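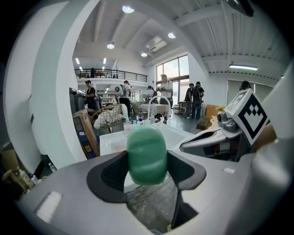

Decanting has been sold to us for years as the first step toward a calm kitchen. Buy the matching pump bottles, pour out whatever came from the store, recycle the evidence and feel better. I have never felt better. My own sink area looks much like the one here, with a clear pump dispenser, a bottle with a blue cap and a small white bottle lined up beside a white tray, and no two of them a set. I could make them a set for the price of a decent lunch. What I wanted to know, before spending it, was whether anything in the room would work any better afterward.

So for February I gave the idea a fair try. I bought four dispensers from a housewares line called Telen, clear with white pumps, and a tray from Atano to stand them on. I filled them with dish soap, hand soap, lotion and the spray concentrate I use on the counters. The first evening they looked very nice, I'll admit, and I stood there with the light on longer than I needed to.

Two days in, my sister washed a salad bowl with hand lotion.

Labels were the obvious fix, and the storage people have labels. The ones I got from Cai came in a script so thin that I had to bend down to read it, and the edges lifted once they'd been near the faucet for a while. I went over them with a marker. A bottle with marker on it looks worse than the supermarket bottle it replaced, which at least had its name printed large by someone who wanted it found.

Then there's the filling. A dispenser holds less than the refill bag, so the bag has to live somewhere, folded over with a clip, under the sink. I now had four bottles on top of the counter and four half-empty bags below it. The storage books call this back stock. I call it twice as many things.

Gintarė Grigaitė has organized kitchens for 11 years and charges people for advice she could fit on a postcard. I expected her to defend the pump bottles. "I sell them if the client wants them," she told me. "They want them because of pictures. Then I go back in a year and the tray is still good and the bottles are in a box."

She does like a tray, and so, grudgingly, do I. It collects drips, and it lifts out in one go when the counter needs wiping. A tray also sets a limit, because once it's full you have to choose. The Atano one is staying. Any old baking sheet would do the same job, and I'd have saved myself the shipping.

Her other rule concerns the floor. Bottles that go down into a corner "for now" gather more bottles, and the ones at the back are never opened again. She once pulled over 80 containers out of a single utility room, many of them the same cleaner bought again and again by people who couldn't see the first one. Matching bottles would not have helped that household. A shelf at eye level did, one from Kovar with a lip on the front, and it was the cheapest thing on her invoice.

I have kept one Telen pump, for the dish soap, and the pump has started to stick. The other three are in a box in the hall. I've gone back to the bottles things come in, and the sink looks like a sink where people wash up.

By Gintarė's reckoning I'm ahead of schedule. Most of her clients take the full year.

2022-02-07 | By the Home Desk

Contact us | Copyright 2022, all rights reserved | Back to top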